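Section 3: Checking In and Opening the Cabin

Check-in at the Fastville lakeside cabins starts at 3 p.m. The Skakon door lock will not accept your code before then.

1. Park in the gravel bay with your cabin number on the post. Each cabin has space for 2 cars.
2. Walk to the front door and touch the keypad with your palm. The numbers light up.
3. Enter the code from your booking email and press the check mark.
4. Turn the handle down within ten seconds.

Note: After 3 wrong codes the keypad locks for a few minutes. Wait until the light goes off, then try again.

5. Find the breaker panel inside the door and switch on the one marked WATER HEATER. The tank needs 80 minutes to reach full temperature.
6. Open the main water valve under the kitchen sink by turning it to the left until it stops.
7. Run the cold tap until the water is clear.

Caution: Do not switch on the heater if no water comes from the taps. Turn the breaker off and call the office.

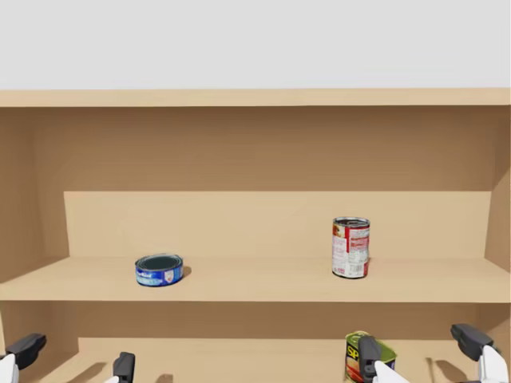 Can we bring a dog?
One dog per cabin is included in the rate. Add it to your booking before you arrive and keep it on a leash near the dock.

Using the Baltetti Stove

1. Open the air slide all the way.
2. Lay kindling and two small logs on the grate. Logs longer than 42 cm will not fit.
3. Light the kindling and leave the door open a crack for a few minutes.
4. Close the door and push the air slide halfway in.

Caution: The glass stays hot long after the fire is out. Do not dry towels or life jackets on the stove.

Note: Firewood is sold at the Kwiatkowski store by the boat ramp. The store is closed on Monday.

For problems with the lock or the water, ask for Edvin Isaksson at the office. Leokadia Grabowska handles late arrivals and changes to your booking. Office hours are on the card by the front door.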